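Two arms, one pair of headphones

Siv Aasen is still grinning when we sit down. Her students at the Dalen robotics club have spent the term on one job: teaching two arms to handle headphones and their cables.

"Everybody wants to start with blocks," she says. "Cables are way more fun! They flop, they catch, they go wherever they like."

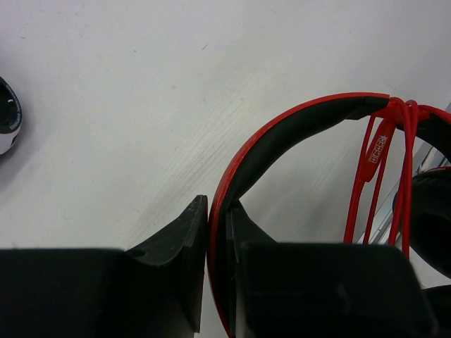

Sharing the work

The club calls its program Cirkero, and Jonatan Solheim, who joined at 11, wrote the part that keeps both arms in step. "One holds the headband, the other takes the cable," he tells me. "My favourite bit is when they're both holding on."

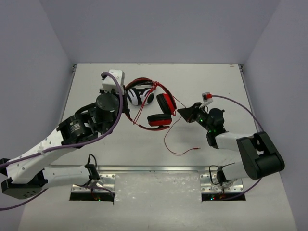 He practised that handover for nine weeks, and the club has logged 555 tries (he read every one of them, bless him). "You start seeing patterns in your sleep," he says.

Siv's favourite part is the arguing over whose grip is best. "They get so loud, and I love it."

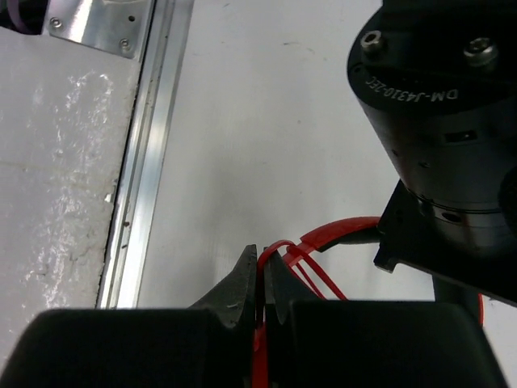 When can new students join?

The club takes new members in September, and beginners are welcome.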